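FOR IMMEDIATE RELEASE

Farkton Civic Reading House opens the call for "A Letter to My Country"

FARKTON. The Farkton Civic Reading House is inviting residents of the town and the surrounding district to write one letter to a country. It can be the country where the writer was born, the country where the writer lives now, or a country which does not exist anymore under its old name. The letters will be read aloud in public in December, and a selection will be printed as a book by Prumard Press.

The project has grown from a smaller one. Last winter the Reading House held evenings on famous speeches about nation, guilt and pride, and after each evening the guests stayed to talk. Many of them told that they agreed with a speech but would never say it in such words. They had a grandfather who served on the wrong side, or a village which changed its flag several times, or a passport they were ashamed of and kept anyway. We started to think that these sentences also deserve a microphone.

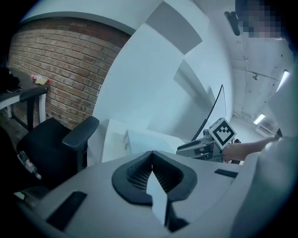
The letters may be angry. They may be thankful, or both in the same paragraph. The editors will not correct anybody's opinion, and they will correct the grammar only if the writer wishes it. The rules are short. A letter must be no longer than 900 words. It must be written by one living person and addressed to a country, so not to a president, a party or a football team. Letters which call for violence against any group will be returned to the sender. Letters in other languages than English are welcome, if possible together with a translation, which does not count toward the limit.

For the first trial we collected letters in two places, Farkton and our partner town Stasiv. We received 590 of them. The youngest writers complained mostly about the future, and the oldest mostly about the schoolbooks of their childhood. A great number of letters from both towns mentioned a song, and it was not always the anthem. Several people wrote that they had started in a cold and official tone and could not keep it until the end of the page.

The editor of the book, Shufen Jin, has read every letter from the trial. "I was prepared for big words, and there were big words," she said. "But then comes a line like 'you took my father to build your railway and you never sent him the medal,' and I have to put the paper down. I do not want to choose between love and complaint. In most letters they live in the same sentence."

There was a discussion inside the Reading House about whether the names of the writers should be printed. One group of us wanted full names, as a person who speaks about her country in public should be ready to stand behind it. The other group was afraid that we would lose the letters from people who have relatives abroad.

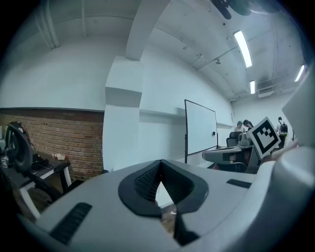 Yaroslav Hrytsenko warned us that a name can be a courage for one writer and a danger for another, and that the decision does not belong to the organizers. He also remarked that in Stasiv the strongest letters arrived unsigned, and that the audience listened to them no less carefully. "Ask them on the form, and then keep your promise," he said.

We followed this advice. The form now has three boxes: full name, first name only, and no name. The choice can be changed until the day the book goes to the printer.
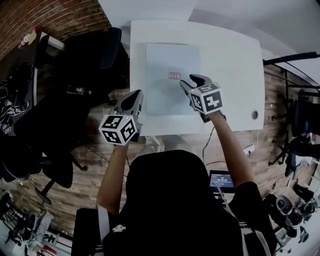 The public readings will take place in the Birkora Hall and will begin at 6:30 p.m. Writers can read their own letter or ask one of our readers to do it. We do not use a stage or a speaker's desk, for a letter is not a speech. The reader sits at a plain table among the listeners, a white rectangular one like the table in the picture where a person in a black short-sleeved top is seated, and the chairs stand close. After every fifth letter we make a pause with tea, and anyone may answer to what was read, but only after asking the reader if an answer is wanted.

The book will be printed in 3,000 copies. Of these, 1,140 will go free of charge to school libraries and to the writers themselves, and the rest will be sold at the cost of printing. Teachers can order the set of discussion sheets prepared for the history and civics lessons. The sheets put each letter next to a short note on the events it speaks of, so that a pupil can see what the writer remembers and what the archives say.

Letters can be handed in at the front desk of the Reading House, at all branches of the Farkton public library, or sent by regular mail. Handwriting is accepted if it can be read. The forms are available in the same places and should be attached to the letter with a clip, please without glue.

Entrance to the readings is free, and no reservation is needed.

Press contact: Shufen Jin, Farkton Civic Reading House

###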